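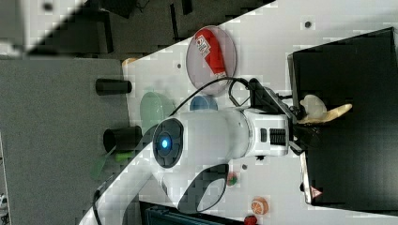
Figure 1. Worktop with the black tray on the right. The small blue cup is next to the round dish with the red-and-white item.

Flalance: Storage and Layout of a Play Kitchen on a Single Table
Project report, Design for Shared Spaces, Tondgate
Zdenka Babić and Oanh Ung

1. Background

The play kitchen at Tondgate is kept on one table with a usable length of 120 cm. Cookware, tableware and toy food share the same surface and have no fixed places. At the end of a session the pieces are put back wherever there is room, and the next group has to search for them. The project set out to define a layout that can be restored quickly and does not need printed labels. Storage shelves were outside the scope, as was the purchase of new toys.

2. Method

Pieces were divided into three groups: cookware (pan, spatula, colander), tableware (plates, cups, mug) and food (banana, ketchup bottle, orange slice and similar). The toaster oven was treated as furniture, as it is the one piece that is not normally picked up during play.

Each layout was drawn on paper first and then set out on the table. We recorded which pieces had to be moved before another one could be lifted, and which rolled or slid when the table was bumped. Long pieces were recorded with the direction of the handle, as this affects how much surface they take up. A total of 14 trials were run in December. Trials were done in the morning, before the room was in use by other classes.

3. Layout A: cookware to the left, oven to the right

Layout A keeps the pan and the spatula together at one side. The colander takes the large area next to them, and the plate is set near the far edge. The blue cup and the green mug form a rough line between the colander and the oven. This keeps the area in front of the oven door clear for the door to swing. 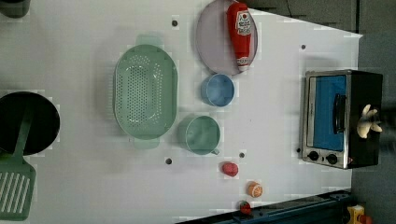 Figure 2. Layout A. Colander, plate with ketchup bottle, blue cup, green mug and toaster oven.

The main weakness is the colander. It covers more of the table than any other piece of cookware and cannot be moved to the far edge without displacing the plate. Turning it ninety degrees was tested and rejected, as its tab handles then came too close to the cup. Nesting the cup inside the colander freed some surface, but the cup was then left there at the end of the trial and counted as misplaced.

The spatula gave a different problem. With its handle resting in the pan it is easy to find, but it slides out when the pan is pulled forward. Placing it flat beside the pan was more stable and used more space.

4. Layout B: food on the open surface

In Layout B the food pieces are moved out of the container and onto the table, with tableware kept close to them. The ketchup bottle stays on the plate. A bottle laid directly on the table rolled in early trials; the rim of the plate holds it. 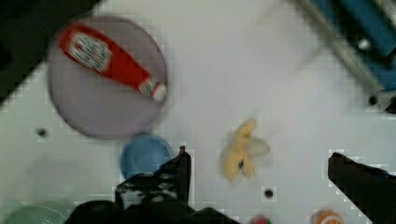 Figure 3. Food and tableware: ketchup bottle on the plate, blue bowl below it, banana on the open surface.

The banana needs clear space on all sides, since its outline is irregular and it does not sit well against round pieces. Small round food was the least stable group. It is better kept in the tray – the raised rim stops it from leaving the table.

5. Results

Layout B was restored with fewer errors than Layout A. Most errors in both layouts concerned cups and bowls of similar size, which were exchanged with each other. Color alone was a weak guide, as several of the green pieces are close in shade.

6. Recommendations

Layout B should be adopted with 2 changes. The colander should go under the table when no water play is planned, and small food should be returned to the tray first. A thin outline drawn on the table for each plate would be worth testing, provided that it can be wiped off.

The paper plans are stored in the Skiltis folder with the trial sheets.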